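Braken教育版用了一个学期，聊聊我们社团的真实感受

发布于2018年1月25日，星期四　　分类：软件测评 / 机器人社

上回那篇写Illow桌面机械臂的文章下面有好几条留言，都在问我们社团后来为什么不怎么发实物视频了，是不是散伙了。没散！人还多了呢，就是上学期大部分时间都泡在仿真里，屏幕上的东西拍出来不太好看，我就懒得发。正好期末考完了，寝室里就剩我跟一箱泡面，把拖了很久的Braken测评补上。

先交代背景，不然后面有些话你们可能觉得我太挑剔或者太宽容。我们是学校的机器人社，归学院管，有一间带锁的活动室，几台不算新的台式机，外加那台伺服已经换过好几轮的Illow。社里大部分是大一大二的，写过一点Python，对坐标变换的理解停留在“老师讲过”。我大三，算是负责训练这一块，平时干得最多的事是帮别人找少打的冒号。所以我这篇是从“带一群新手打比赛”的角度写的，要是你在实验室里做正经研究，很多评价对你可能不成立，先打个招呼。

为什么会用上它呢，是Sosbridge杯改了赛制。往年都是带着实物去现场抓东西，今年加了一轮线上的仿真选拔，过了才有资格去现场。选拔指定了几款仿真软件可以用，Braken是其中之一，开发它的Daneshvar给学校社团开教育授权，我们一看有中文界面（后面会骂这个中文界面的），学院也肯出钱，就它了。

安装：第一天就想砸电脑

安装包倒是不大，下载也快，问题全在后面。教育版要先激活，激活要联网，我们活动室的校园网又要先弹一个登录页，它的激活程序偏偏不认这个登录页，转圈转到天荒地老，最后告诉你“未知错误”。就四个字！我们折腾了整整一个晚上，试过换网线，试过重装，最后是一个学弟拿手机开热点，一秒激活。

后来写邮件问客服，客服态度挺好，第二天就回了，说下个版本会改。现在用的版本里我又试了一次，还是老样子，所以各位请准备好手机热点。

还有一个坑是安装路径不能有中文。这种坑大家见多了，按理说我不该中招，但是学校机房的用户名就是中文的，它默认往用户目录里写缓存，于是主程序能打开，一加载场景就闪退，连个提示都没有。解决办法是在设置里把缓存目录改到别的盘，这个设置藏在“高级”里的“杂项”里，我是翻论坛翻到的。写在这儿给后来人省点时间。

装好以后倒是稳。一学期下来，正常使用的崩溃我碰到过，次数不多，大多跟一次开太多窗口有关。自动保存救过我们好几回，这一点要夸。

界面和中文

界面布局是那种常见的三栏，左边物体树，中间三维窗口，右边属性。新手上手没什么障碍，第一次活动就有人能把机械臂拖出来摆个造型了，大家玩得很开心，还有人让它比了个心（关节限位不太够，比得像在抽筋）。

中文翻译嘛……“joint”在菜单里叫“关节”，到了属性栏里叫“接头”，报错的时候又变成“联合”。“联合3超出范围”，你品一品。“gripper”有的地方翻成“夹爪”，有的地方翻成“抓取者”，听着像什么反派。我们最后统一把界面切成英文，把常用词抄在白板上，大一的同学一开始叫苦，过了两周也就习惯了，顺便还能看懂英文文档，算因祸得福。

快捷键不能自定义，这个我很不习惯。旋转视角是中键，我们有台电脑的鼠标中键是坏的，坐那台机子的人全学期都在用菜单转视角，练出了惊人的耐心。

教程：前面贴心，后面放养

Braken自带一套入门课程，从新建工程一直讲到让夹爪抓起一个方块。这部分写得真的不错，步骤很碎，每一步都有“现在你应该看到什么”，新手跟着做不容易丢。我原本准备自己写讲义的，看完以后决定偷懒，直接让大家照着走。

最喜欢的是它讲逆运动学那一章。上来先不给公式，让你自己用滑块一个关节一个关节地调，去够一个悬在空中的小球。社里的人对着滑块骂骂咧咧调了半天，有人把整条手臂绕成了麻花，然后教程才告诉你有个函数一行就能算。那一刻活动室里的哀嚎我现在还记得！但是效果特别好，之后再讲为什么同一个位置会有不同的姿态可以到达，大家一听就明白，都是亲手拧过麻花的人。

可是入门课程一结束，后面就跟断崖一样。进阶部分只有接口文档，每个函数一句话，参数含义有的写有的不写。比如夹爪的闭合力那个参数，文档写的是“夹爪的力”。谢谢，我猜到了。单位呢？我们试来试去，最后在别的学校的社团贴子里找到答案。再比如接触检测的回调，文档里的示例代码是旧版的，复制过来跑不了，函数名都改了。

所以如果你也是带新人的，建议入门课程用官方的，之后自己备课。我上学期后半段写的练习题整理好了会放出来，现在还有错别字，不好意思见人。

物理引擎：抓方块可以，抓软的别想

重点来了，毕竟仿真软件的命就在这儿。

刚体抓取，Braken表现合格。方块、圆柱、瓶子形状的东西，摩擦系数设得正常一点，夹得住也放得下。我们拿选拔的公开练习题测过，同一套程序，同一个初始位置，跑40次，成功31次。你可能要问，同样的程序同样的起点，为什么还会有失败？我们当时也这么问！后来发现它默认会给物体的位置加一点点随机扰动，模拟真实环境，这个选项可以关，也可以固定随机种子。关掉以后结果就完全一致了。我建议平时训练一定要开着，开着的时候才知道自己的程序有多脆弱。

失败的那9次我们逐个回放看过，大部分是夹爪下降的时候指尖蹭到了物体的边，把它推歪了，然后两根手指合上去夹了个角，提起来就滑掉。这个跟我们在Illow上遇到过的毛病一模一样，看得我一阵亲切。改法也一样，先在物体正上方停一下，对准了再往下走，别图快走斜线。

软的东西就不行了。布料、绳子它有一个“实验性”模块，我们好奇开过，一块布掉到桌面上以后开始抽搐，越抽越快，然后整个飞出了屏幕。挺欢乐的，社里笑了一晚上，后来谁写的程序出了怪事就说“你这布飞了”。比赛不考软体，我们也就没再管。

还有个穿模的问题要提醒。手臂运动太快的时候，手指会直接穿过薄的物体，比如托盘边缘。官方的说法是把仿真步长调小，调小以后确实好了，代价是慢。活动室那几台老机器，步长一调小，风扇就跟要起飞一样，画面一顿一顿。我们的折中办法是调试用大步长，临提交再用小步长完整跑一遍。有一组偷懒没跑最后这遍，结果夹爪穿过了托盘，分数很惨，全社引以为戒。

性能

机器配置我就不列了，反正是学院淘汰下来的办公机，集显。开默认画质能动，转视角会卡。画质往下调一档，关掉阴影，就流畅多了。渲染本身比较朴素，金属就是一片灰，棱角分明，没什么花哨的材质，你要是冲着画面来的会失望。可我觉得训练用足够了，画面简单还有个好处，投影到幕布上后排也看得清。

它支持无界面批量运行，这功能是我心里的第一名。晚上走之前把几组人的程序挂上去排队跑，第二天早上来看结果表格，谁的稳谁的不稳一目了然。以前用实物的时候，一台Illow大家抢着用，轮到最后一组都快熄灯了，现在每个人都能跑，光凭这一条我就愿意给它加分。

表格导出是csv，中文工程名会乱码，又是中文。你们懂的，起英文名吧。

场景库

自带的场景比我预想的多，有空荡荡的白色平台，也有带家具的室内场景，还可以自己导入模型。白平台适合新手，什么都不会撞到，看得也清楚。练熟了以后我会故意把大家赶到室内场景里去，一进去问题全出来了：手臂肘部撞墙的，指尖磕到家具的，路径规划绕了一大圈的，什么样的都有。

自己导入模型要小心比例。我们有人用毫米建的模，导进来软件按米读，一个杯子比房子还大，把机械臂罩在了里面。他还找了好久，问我为什么屏幕是全黑的。

碰撞体是自动生成的，对凹进去的形状处理得很粗糙，比如碗，它会给你糊成一个实心的坨，东西放不进去，悬在碗口上。要手动拆成几块，很烦，有一个工具能半自动拆，拆出来的结果时好时坏。

视角系统：我最想夸也最想骂的部分

Braken允许你在场景里放任意的观察点，可以固定在房间里，也可以绑在机械臂的某一段上跟着走。选拔赛里允许用视觉，所以我们后半学期几乎天天都在跟这个功能打交道。

绑定操作本身很简单，在物体树里拖一下就好，位置和朝向可以填数字，也可以直接在窗口里拽。拽的时候有个小毛病，松开鼠标那一下它会再跳一点点，强迫症患者请直接填数字。另外一个毛病是复制工程以后绑定关系偶尔会丢，观察点留在原地，手臂自己走了。提交前务必检查一遍，我们吃过亏。

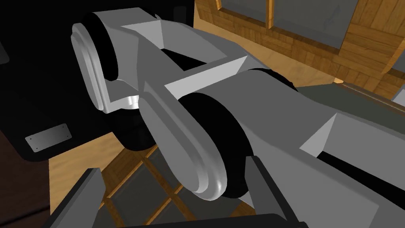
挑观察点的位置是我们社吵得最凶的话题，吵到后来分成了两派，一派坚持放远一点，能看到整个工作区，另一派非要贴着手臂，说离得近定位才准。我以前是后一派的，后来慢慢动摇了。贴得近的时候，大半个画面都让手臂自己占掉了，左边一节灰色连杆，中间一个大圆关节端盖压着黑色的关节盘，前臂又往右下角一伸，真正有用的就剩底下两根手指之间那点地方。那儿能看见浅色的木地板，还有一片木条隔出来的深色方格，像玻璃似的，有点反光，学弟的边缘检测一跑上去就特别兴奋，满屏幕都是线，一条跟抓取有关的都没有。左边那个黑乎乎的大家伙（桌子还是柜子我到现在也说不准）几乎就是纯黑一块，只有正面那块四个角带小螺丝的金属牌算个能认的特征。有人提议拿那块牌子当参照来校准，我觉得思路挺妙，只是手臂一转它就容易出画，靠不太住。

手指颜色也是个事。Braken默认给夹爪的配色是深灰，跟阴影混在一起的时候，用颜色阈值去分割基本没戏。我们最后的做法是不靠图像去找手指，直接读关节角度算出指尖在哪儿，再把那一块从图像里挖掉，剩下的才拿去识别。说起来一句话，实现的时候坐标系搞反了两个轴，挖掉的永远是对面那一块，查了一个周末。材质里可以改颜色，但是比赛规则不许改，平时练习我也就不让大家改了。

深度图的输出倒是很给力，跟彩色图对得很齐，不用自己配准。想加噪声也有现成的选项，级别可以调。唯一的问题是碰到玻璃材质它的深度值会跳，有时候给你玻璃表面的，有时候给你后面的东西的，场景里有窗户的话要留个心眼，把太远的点直接滤掉就好。

跟Illow实物比起来怎么样

老读者知道我对Illow是有感情的（虽然骂得也多）。我的看法是，新手的头几次活动还是应该摸实物。你在屏幕上看手臂撞墙，和你亲耳听见伺服“咔”一声，那个教育意义完全是两码事。我们这学期的新人先玩了Illow再进Braken，写程序的时候明显谨慎很多，知道要限速，知道先抬高再平移。有两个学妹是中途加入的，直接从仿真开始，胆子就特别大，速度全拉满，第一次碰实物差点把我心脏病吓出来，我手一直按在急停上。

反过来，调算法还是仿真舒服。重置一键搞定，不用每次弯腰捡方块（捡方块是我们社大一的传统工作，现在他们很高兴）。程序迁移方面，Braken有一个通用的控制接口，我们自己写了个转接层把指令发给Illow，关节数对不上的地方得自己处理，折腾归折腾，最后是跑通了的。仿真里调好的抬升高度拿到实物上要再加一点余量，Illow的手臂会往下坠，Braken里的手臂可不会，人家刚着呢。

选拔赛的结果

估计有人就等着看这个。线上选拔我们拿了81分，过线了，2月去现场！丢分主要丢在最后一题，物体放得很靠近边上，我们的路径规划太保守，绕来绕去超时了。现场赛是用实物，所以接下来这段时间又要回去跟Illow相爱相杀了，转接层还有几个没修的地方，寒假得有人留下来改（看我这箱泡面就知道是谁）。

值不值得买

教育授权的价格要跟Daneshvar单独谈，各校不太一样，我就不写数字了，免得你们拿着我的数字去跟人家吵架。个人版有试用，功能砍掉了批量运行，砍掉这个我觉得吸引力少一大半。

如果你们社团要打Sosbridge，或者人多机器少，每次活动都有人在旁边干坐着，那可以买，批量运行和自带的入门课程基本上能回本。如果只有几个人，已经有一台能用的实物，也不参加线上比赛，我会建议先用免费的开源仿真凑合，把钱省下来买备用伺服，相信我，你们会需要备用伺服的。

打分的话，入门课程给高分，批量运行给高分，刚体物理及格往上，文档不及格，中文翻译我拒绝打分。整体我是愿意续下一年的，已经跟学院提了。

有几个常被问到的顺手写一下。苹果电脑能装，我室友的能跑，视角窗口偶尔花屏，拖一下大小就恢复。不插显卡能用，前面说过了，关阴影。工程文件新旧版本之间，旧的能在新版里打开，新的回不去旧版，所以一个社团里的机器最好一起升级，别有人手快。能不能多人同时编辑一个工程？不能，我们用版本管理，工程文件是文本格式的，合并冲突的时候看着头疼，但能合。

转接层的代码等现场赛打完再放，现在里面的注释全是骂人的话，得先清一清。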